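Teatro na escola: o coro falado como porta de entrada para o palco

A encenação anual continua a ser, em muitas escolas básicas, o momento em que maior número de alunos trabalha em conjunto para um mesmo fim. A distribuição de papéis, no entanto, deixa habitualmente de fora uma parte considerável da turma, remetida para tarefas de bastidores que nem sempre escolheu. O Agrupamento de Escolas de Kiani procurou, nos últimos anos letivos, uma resposta diferente: o coro falado, inspirado no modelo do teatro clássico e adaptado a crianças dos nove aos doze anos.

A proposta partiu da encenadora Leonie Baxter, responsável pela oficina de expressão dramática do agrupamento. O texto escolhido para a primeira experiência, «O Relojoeiro de Drisora», previa originalmente 7 personagens com fala. Na versão de trabalho, as passagens descritivas foram retiradas a essas personagens e entregues a um coro de 25 alunos, dividido em quatro grupos segundo o timbre e a altura da voz.
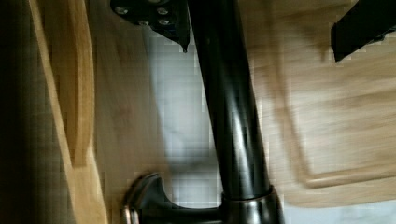

A divisão por timbre obedece a um critério prático. As vozes mais graves sustentam as frases longas e as mais agudas asseguram as réplicas curtas, que exigem ataque preciso. Nas primeiras sessões, os alunos leem em uníssono e em voz baixa, sem qualquer intenção dramática, até que as respirações coincidam. Só depois se introduzem as variações de intensidade e, por último, o movimento.

A marcação do espaço merece igual cuidado. Um coro numeroso tende a ocupar o fundo do palco em linha reta, solução que prejudica a audição das filas recuadas. Em Kiani optou-se por dois semicírculos desencontrados, com os alunos de menor projeção vocal colocados à frente – uma disposição que dispensou o recurso a microfones na sala polivalente.

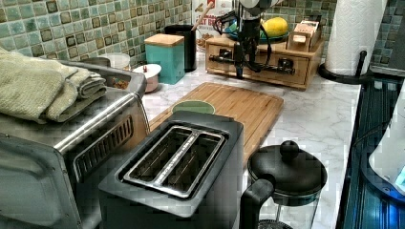
Com que antecedência devem começar os ensaios de um coro falado?
O agrupamento recomenda que o trabalho de voz tenha início em outubro, com uma sessão semanal, e que a junção com os restantes intérpretes ocorra apenas no segundo período, quando o texto coral já estiver memorizado.

A memorização coletiva levanta, aliás, questões próprias. Um aluno que hesita é amparado pelos colegas, mas um grupo que se habitua a seguir uma única voz segura perde autonomia. Para o evitar, a oficina altera periodicamente a composição dos grupos e pede a cada criança que diga a sua parte isoladamente, perante os colegas mais próximos. Os professores de Português acompanham esta fase e aproveitam-na para trabalhar a pontuação, entendida como indicação de pausa e de entoação.

O interesse pelo método alargou-se entretanto a outras escolas. A companhia Wundbridge, que mantém um programa de apoio ao teatro escolar, prepara uma adaptação do mesmo texto para coros mistos de alunos e encarregados de educação, com estreia prevista no auditório de Vusteck, cuja plateia dispõe de 101 lugares.
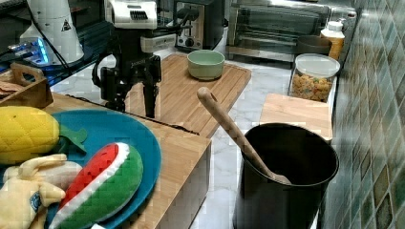
Braço robótico com pinça sobre uma tábua de bambu, junto a uma taça verde-sálvia.

Quanto à avaliação, o agrupamento não atribui classificação individual ao desempenho em palco. No final de cada ciclo de ensaios, os alunos preenchem um registo escrito sobre a escuta, a articulação e a presença do grupo, documento que serve de base ao planeamento do ano seguinte. Leonie Baxter defende que o registo seja breve e redigido na própria sala, logo após o último ensaio.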